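Hand-held demonstration rigs: frequently asked questions on station rules and good practice

Applies to all temporary and permanent recording stations run under the Primholm programme. Replaces the October sheet. Station leads should keep a printed copy with the station log.

Which rules apply to hand-held rigs?

The Primholm station rules, parts A to D. Part A covers the operator, part B the work surface, part C the electronics and part D the records. The rules for powered arms are in a separate document and do not apply to a rig that is worn or carried on the hand. Where a station has both, the stricter rule is used for the whole station.

Do I need a risk assessment for a rig with no motors?

Yes. The short form is enough. It covers trips over cables, strain on the wrist and shoulder, any liquids in use, and the condition of power leads. A new form is needed when the station moves to another building or when a task using liquid is added.

Can a station be set up in a corridor or other shared space?

Yes, with written agreement from the building manager. The table must not reduce the walking route below the width shown on the fire plan. Chairs belonging to the station count as part of the station. Stations next to large windows must also be checked for changes in daylight, see below. 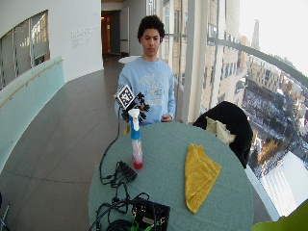

Written by: Cendora Station Practice Group
Filed under: Rules and guidance > Hand-held rigs

What should be on the table?

The items named on the task card, and the electronics if there is no side shelf. For a wiping task this normally means one spray bottle and one folded cloth. The cloth is returned to its folded state before each take. It does not need to be flat or square to the table, and small differences in fold and angle are wanted in the data.

May the control board share the table with a liquid?

Only under rule C4. The bottle must be closed when not in use, the nozzle must point away from the electronics, and open boards must be fitted with a cover or placed on a raised tray before any liquid is sprayed. Takes in which the trigger is not pulled are exempt from the cover but not from the other two points. Use plain or coloured water unless the task card says otherwise.

How should cables be run?

From the rig, down and away from the operator's working side, with enough slack for full reach. Spare length is coiled and tied. Loops must not hang over the edge of the table where a person can walk into them. Check the connector at the rig end after every 20 takes and record any looseness in the log.

Where does the marker go?

On the mount supplied, at the fixed angle, with the printed face clean and uncovered. Do not tilt the mount by hand to improve the view. If the camera loses the marker often, move the camera and repeat the calibration. Sleeves should not cover any part of the marker at any point of the reach.

How long may one operator work?

No more than 47 minutes without a break. The operator should be able to stand with the upper arm relaxed. If the elbow has to be raised to clear objects on the table, the table is too high or the layout is wrong.

What about daylight?

The Buchanan lighting check asks for a reading of at least 500 lux at the centre of the table. Take a reading at the start and end of each session. Exposure is locked before the first take. Blinds, where fitted, stay in one position for the whole session.

Are patterned tablecloths allowed?

No. Use a plain, matt cloth that reaches the table edge on all sides. Pins and clips must be kept out of the working area.

Do passers-by need to be told?

Yes. A notice must be placed at each approach, readable before a person comes into view of the camera. Takes that include a person who has not agreed are deleted the same day.

What has to be kept, and for how long?

The station log, calibration file, short-form assessment and consent forms are kept for 2 years. Upload them through Heltix under the station number. Paper copies may be destroyed once the upload is confirmed.

Can I ask for an exception?

Exceptions to parts B and D may be granted by the station lead. There are no exceptions to part A or to rule C4.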